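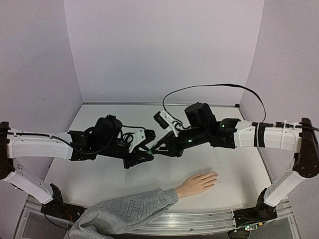
Xuelian Lu put her objection to me before I had finished explaining the plan: the arms are the cheap part, so why does every budget start with them? She had read my first draft of this chapter, which opened with a long table of arm prices, and she wanted the table gone. I grumbled for a day or so and then I cut it.

Chapter 3
Planning and Paying for a Two-Arm Bench Cell

What you'll get from this chapter
How to write a needs statement before you talk to a seller
How to split a budget into arms, everything attached to the arms, and people's time
How to compare two quotes that don't list the same things
When to hold money back, and how much

3.1 Start with the job

Back to Xuelian's question. I think budgets start with the arms because arms have a price printed next to them, and it feels good to type a real number into a blank spreadsheet. I've done it myself (more than once, I'm sorry to say). The trouble comes later, when you have a handsome pair of arms and no money left for the table they bolt to.

So before you open a catalog, write down what you want picked up. I mean the actual things, with their weights and their widest and narrowest sides. If your list says "small household items," go find them and put them in a box, and keep the box next to you while you read spec sheets. A small plastic bottle and a crumpled cloth ask for very different fingers, and you'd much rather find that out with a ruler than with a purchase order.

Then write down where the thing has to end up, how fast, and how many tries you can live with. My own needs statement for the Stuninico bench fit on one page, and I still check new quotes against it.

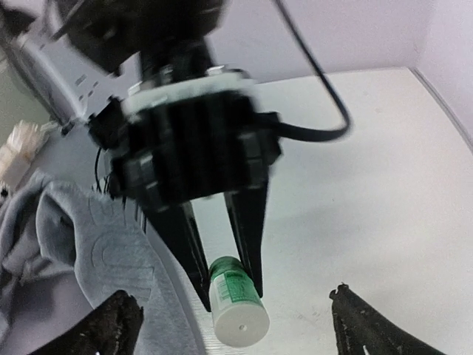
Grippers are where I'd spend your second afternoon. Ask for the opening width, the grip force, and the price of a spare set of fingers, all three in writing. Fingers are wear parts. Treat them the way you'd treat tires on a delivery van: you wouldn't budget for the van and then act surprised by the tires! I put replacement fingers on their own line, with a delivery time beside them, and I order the first spares along with the arms so they come in the same shipment.

The same goes for cables. A cable on a moving arm bends every time the arm does, and it will need ties, strain relief and enough slack to reach without snagging. None of that costs much. It does have to be bought by someone, though, and on my first project that someone was me, at a hardware store, with my own card, the evening before a demo.

3.2 Three piles of money

I sort every cell budget into three piles.

Pile one is the arms, with whatever controllers and power supplies they need to move at all.

Pile two is everything attached to them or standing near them: grippers, cameras and their mounts, cables, rails, the table, the walls if you want plain ones, lights, a computer, and an emergency stop you can reach without leaning over anything.

Pile three is hours. Assembly, calibration, training, safety review, repairs, and the long stretch when the cell runs but doesn't yet do what you bought it for.

On the Stuninico bench the first pile came to 42 percent of the total. Please don't copy that figure into your own plan. It depends on what was already in the building, and we already owned a good table and a decent computer. Copy the habit of working it out, and work it out again after the quotes come in.

3.3 Two quotes, one cell

Let me walk you through a comparison I had to make. Stikolano sent a quote with one price for the whole cell, installed. Leton sent a parts list that looked far cheaper, and for a happy hour or two I thought we were done. Then I went down the Leton list with my needs statement beside it and marked what was missing. There were no camera mounts on it, no spare fingers, and no training. Shipping was "to be confirmed," a phrase I've learned to read as a number.

Once I had filled in those gaps the two totals sat close together, and the choice came down to who would answer the phone. I asked both firms the same thing: if an arm joint fails in March, what happens, who pays the freight, and how long am I down to one arm? Sekiguchi, the reseller for Leton in our area, kept a loaner on the shelf. Stikolano wanted the arm back first. We went with Leton.

3.4 What to hold back

Don't commit the whole budget at the start. I release 75 percent once the needs statement is signed and keep the rest until the cell has handled every item in the box. You will learn something in those first weeks that you want to buy your way out of, maybe a different finger shape or a better light, and it's a much nicer conversation when the money is still there.

Before you go on
Take a cell you'd like to build and write its needs statement on a single page. Gather the items on your list and measure them. Keep the page handy, as we'll price it line by line in section 3.5.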